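Visit report: Drondeck open day, upper floor demonstration room
Haris Matić, March 2021

Drondeck opened its data collection floor to outside visitors for a single day. I attended for Fekwood with Naomi Mabula, who looks after our packing cells. We were in the second group and had two hours, most of which went on manual demonstration recording. The ground floor tour was limited to storage and the repair bench.

The method does away with the teleoperated arm. The operator carries a gripper in each hand and does the task directly. Each gripper has its own camera, and a further camera is worn on the head. Position is recovered from square markers printed on the faces of a cube fixed to the side of each gripper. A small green light shows on each side when the unit is on.
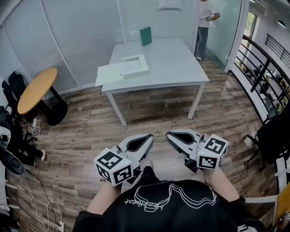
Our host, Otis Quintanilla, gave the catalogue number of the current task as 2141. It belongs to a family of table-top tasks involving paper, shallow boxes and other light items. The written instruction to the operator is short and leaves the order of the hands open. Variation between operators is wanted, within limits, and recordings are rejected mainly for lost markers and for hands entering the gripper camera's view.

I asked about thin sheet material, which is our own difficulty at Fekwood. Interleaf paper gets creased by the suction cups on line 3 and then fails to release. Quintanilla's answer was that a crumpled sheet is the easier case for two fingers, as there is always an edge standing up to take hold of. Flat sheets on a flat table remain poor. They have tried a raised border and a slightly soft table cover, and prefer the cover.

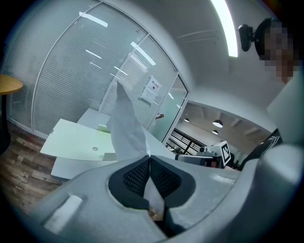 The fingers are V-shaped pads faced with a black mesh. According to the sheet handed out, pads are changed every 13 shifts, or sooner if the mesh lifts at the tip. Mabula asked whether the same pads are fitted to the robot later. They are, and the jaw geometry is kept identical so that the recorded opening can be replayed without scaling. Blackwood supplies the pads. Lorix was mentioned for the bearings, but we were not shown a gripper with the housing off.

Lighting is ordinary office lighting, and the blinds stay closed during recording. Glass partitions give strong reflections in the wide lenses, and I would have expected this to upset the marker tracking. We were told it does not, provided the cube faces are matt. I have no figures for this and have asked for them.
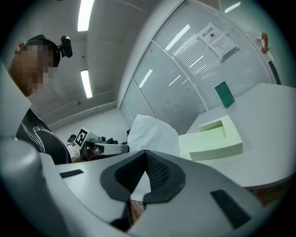

Two-finger gripper with mesh-faced pads, upper floor room.

Points to follow up: tracking error near glass, pad life on coated paper, and whether a gripper pair can be lent to us in July. Lyle Bellamy at Drondeck is the contact for loans. Mabula will send him samples of our interleaf in both weights.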